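Plirner Bedside Monitor Kit, four months in at my mother's place

Posted 10 Apr 2022

Quick one because I have to be on the road by noon. Several people on the family caregivers board asked what I ended up buying for my mom's room at Dendlow, and I keep typing the same answer, so I'm putting it in one place.

What it is: a thin pad that goes under the mattress, a small base unit for the nightstand, and a pager type thing for whoever is on duty. Pad notices when the person gets up. Base unit sends a signal. Pager buzzes. No camera, no microphone, which was a hard rule for mom and for me too.

Price: $469 for the kit. There's a cheaper version without the pager that sends to a phone only. Didn't want that. Aides at Dendlow don't carry personal phones on the floor and I'm two hours away, what am I going to do with an alert at 3 a.m.

Setup. Easier than I expected. Pad goes crosswise at hip height, cord toward the wall. The booklet shows it lengthwise in one drawing and crosswise in the other, go with crosswise. Lengthwise gave us an alarm every time she rolled over. Lost a whole night of sleep to that, hers and the staff's. Support line did pick up fast and the woman knew the answer right away, so I guess they get that call a lot. Fix the drawing then!

Ask the home before you buy anything. Dendlow was fine with it but wanted the spec sheet, and a signed form saying the family owns it and the family replaces it. Took a week. My cousin's place said flat no, they only allow their own system. Better to hear that before you've opened the box.

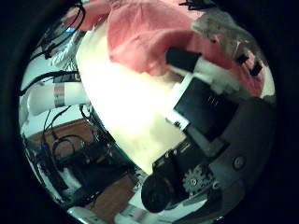
Battery on the pager is the weak spot. Box says two weeks. We get five days, maybe six. It chirps when it's low and the chirp sounds almost the same as the alert, so the night aide walked down the hall a few times for nothing. They keep it on the charger at the desk now. Works, but then it's not really a pager, is it.

Range is good. Mom's room is at the far end past the dining room and there's a fire door in between. No dropped signals that anybody has told me about. I tried the other one everybody recomends, the Grodovero, back at her old apartment and it couldn't get through the kitchen wall. Sent it back. $89 restocking fee, still mad.

Delay setting: you can choose how long she has to be off the pad before it goes off. Shortest is 2 seconds. Too jumpy for us. We went a few notches up, and it's been calm since. If your person is a fast mover or has had a bad fall recently you'd probably want it short. Talk to the nurse, not me.

Cleaning. Wipeable cover, zips off. Zipper is cheap. Ours already sticks at the corner. Replacement covers are sold separately and of course they were out of stock both times I looked. Get a spare when you order. Also the cover makes a bit of a crinkle noise, mom complained the first few nights, then stopped. Extra fitted pad on top helps.

What mom thinks: she calls it the tattletale. But she also said she likes that someone turns up when she's heading for the bathroom at night, she used to sit on the edge of the bed and wait because she didn't want to bother anyone. That alone, for me, worth the money.

Things I'd change. Louder difference between low battery and real alert. A longer cord, ours is stretched tight to the outlet and I had to tape it along the baseboard so she wouldn't catch a foot. A way to turn it off during the day without unplugging. The aides make the bed and it goes off, every morning, so now they pull the plug and someone has to remember to put it back. Twice it didn't get put back. I stuck a note on the lamp.

Insurance did not cover any of it. I tried. Two phone calls and a fax (a fax!) and the answer was that it's a convenience item. Your plan may be different, the model number they'll want is 612 and it's on the underside of the base, not on the box.

I also looked at the Moussa floor mat, the kind they step on. Cheaper and fine for some people I'm sure, but mom shuffles and the edge of that thing looked like a trip waiting to happen. Didn't buy so can't say more then that.

Four stars. Would be five with a decent battery. If you order, do it from their own site, the return window is longer than the medical supply stores give you, and keep the box.

Will update if the zipper goes.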